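Keeping a cloth on a worktable and the floor under it clear when you unpack parts all day?

shelf_bracket
Posted in Workshops & Studios, 3 replies

Hi all, first time posting over here, normally I just lurk in the flooring threads. I look after the shared workroom at a small outfit in Cendimville and I've been handed the job of "sorting out the mess," which sounds simple until you try it.

The short version is that everything we order arrives in cardboard, gets opened on the same table, and then the packaging goes wherever gravity takes it. The table has a green cloth over it and metal clamps along the far edge to hold it. I like the cloth. It's easy on the parts, little things don't roll off as fast, and the tabletop under it has stayed nice. But it also hangs on to every crumb of plastic and every splinter, and if somebody leans on the near side the whole thing creeps toward them and bunches up.

The floor is the other half of it. It's a glossy dark green epoxy (went down last September, cost a small fortune) and it looks terrific when it's clean. It just never is. Anything white on it shows up from the doorway, and I'm nervous about people stepping on a flattened box flap and going for a slide. We wear shoe covers in there, so grip is already not great.

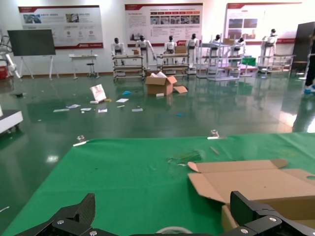 I've tried the obvious stuff. I put a trash can by the door and people walked past it with their hands full. I put up a note, which lasted until the tape gave out. I do a sweep on Saturday morning when it's quiet, and by the middle of the next week you couldn't tell I'd been there.

So what I'd love to know:

How do you stop a table cloth from creeping without screwing it down? I can't put holes in the table.

What do you clean a shiny epoxy floor with day to day? I've been using a household broom and it mostly moves the small bits from one spot to another.

And is there some way of setting up an unpacking spot so the boxes and scraps end up somewhere sensible without me nagging grown adults? I'm not the boss of anybody and I'd like to keep it friendly.

Budget is small but not zero. Thanks in advance!

----

dustmop_forever

Oh boy, I have lived this one! I ran the back room of a picture framing shop in Dromcombe for years and we had the same kind of floor, only gray, and the same flood of cardboard.

Floor first. Put the broom away. Stiff bristles flick the little plastic bits all over a slick floor and they end up under the cabinets. Get a wide microfiber dust mop, the flat kind with a washable head, and push it in one long pass without lifting it. Then scoop up the pile with a dustpan that has a rubber lip. For actual washing we used a damp microfiber mop and a floor cleaner marked as okay for epoxy, well diluted, and that was plenty. Go easy on soap, because it leaves a film and then your lovely shine turns streaky and (worse) slippery. No vinegar either. My predecessor swore by it and the floor by her bench had gone cloudy.

You're right to worry about loose cardboard. I went down on a flap once carrying a sheet of glass, and I still get a cold feeling thinking about it. If you only manage to get one rule to stick, make it "boxes and flaps don't stay on the floor." Bits of paper can wait till the end of the day. Cardboard can't.

For the cloth, move a couple of clamps to the front corners if the table edge lets you, and put a sheet of that rubbery non-slip shelf liner underneath. It comes on a roll, you cut it with scissors, no glue. Pull the cloth tight from the middle outward like you're making a bed. Ours stayed put for months at a time. If clamps at the front get in your way, try the underside of the front edge with wide elastic straps running across to the back, like the ones people use on ironing board covers.

To get the crumbs off the cloth, a lint roller is fine for a small patch, but a handheld vacuum with a brush end is so much quicker. Just pick up anything you care about first, ask me how I know.

----

Tern77

just get a bigger trash can

----

quietcorner_k

I'm going to disagree a bit with the cloth advice and then answer the people part, which is where I think your real trouble is.

Shelf liner does work, but if the cloth is thin it'll telegraph the bumpy pattern through and small round parts will settle in the dips. We had that with a liner from Løken. A smooth rubber mat cut to the size of the table was better for us, and the clamps along the back held both layers. Check that your clamps open wide enough before you buy anything thick.

Now the boxes. People will not carry trash to the door. They'll drop it within arm's reach, every time, so put something within arm's reach. What finally worked in our room was a rolling bin parked right against the end of the table for plastic and paper, and a narrow upright rack beside it where flattened cardboard slides in on edge. We bought a Drorix cart for $35 and a secondhand record rack for $40 and I'd spend it again tomorrow. The safety knife hangs on the rack with a bit of cord, so you open the box, empty it, cut the tape on the bottom and slide it in, all standing in one place.

The other thing that helped was splitting the table. One end is for opening things, the other end is for using them, with a strip of colored tape between. The opening end has no cloth on it at all, just a cheap plastic tray with a raised edge. The scraps land in the tray and you tip it into the bin. All of a sudden the cloth is a lot cleaner, because you aren't cutting packaging on top of it!

As for nagging, I'd skip the notes. I asked whoever opened the last box of the day to empty the tray and take the rack out, and that was it. It slips sometimes. Then I do it and get on with my life.

----

shelf_bracket

Thank you both (and Tern77, I suppose). I'm going to try the tray and the split table first because I can do that with what's already in the closet, and I've ordered the flat mop. Hadn't thought about soap making it slicker, and I've been pretty generous with the soap, so that might explain a few things. Will measure the clamps tonight before I order a mat. Does anyone know if the rubber leaves marks on a painted tabletop if it sits there for a long time?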